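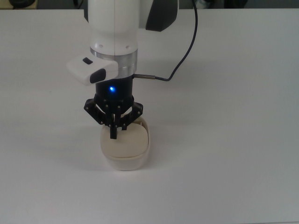

Mavilis Kicking Tee and Ball Holder Set, reviewed by Vlasta Pavlović
5 July 2022

I coach the kickers of a small amateur football club, and I have used the Mavilis set since the first practice in June. My players are adults who learned soccer first, so they come with a strong leg and many bad habits. For them a good holder is important, because we rarely have a free teammate who can kneel and hold the ball.

In the box there are two rubber tees, one metal holder with three legs, and a bag. The holder is the reason to buy the set. It folds flat, and the top arm presses the ball from above with a small plastic tip. You can lean the ball a little forward or to the side, and it stays there also in moderate wind. In strong wind it fell down several times – my old Bilton holder did the same, so I cannot complain too much.

The legs are thin. On natural grass this is fine. On our artificial field they slide a little when the kicker's foot comes through low, and then you must walk and set it again. Xolani Gumede, our best kicker, hit the front leg in the second week and it is now bent. He still kicks with it and his field goals did not become worse, but I had expected thicker metal at this price.

The tees are less interesting. The lower one is good for kickoffs. The higher one is too soft, and the ball begins to lean after a short time. We went back to the Gosar tee for long kicks.

The bag has a weak zipper. Please do not put wet tees in it, they smell for days.

I wrote to the shop about a new leg and received an answer after 5 days. They sell it separately, and I find the shipping expensive for such a small piece.

For a kicker who practices alone I recommend it. A club with many kickers should look at something heavier, for example the Morgan holder, which I tried only once but which stood very firmly on the same field.

My rating: 4 out of 5.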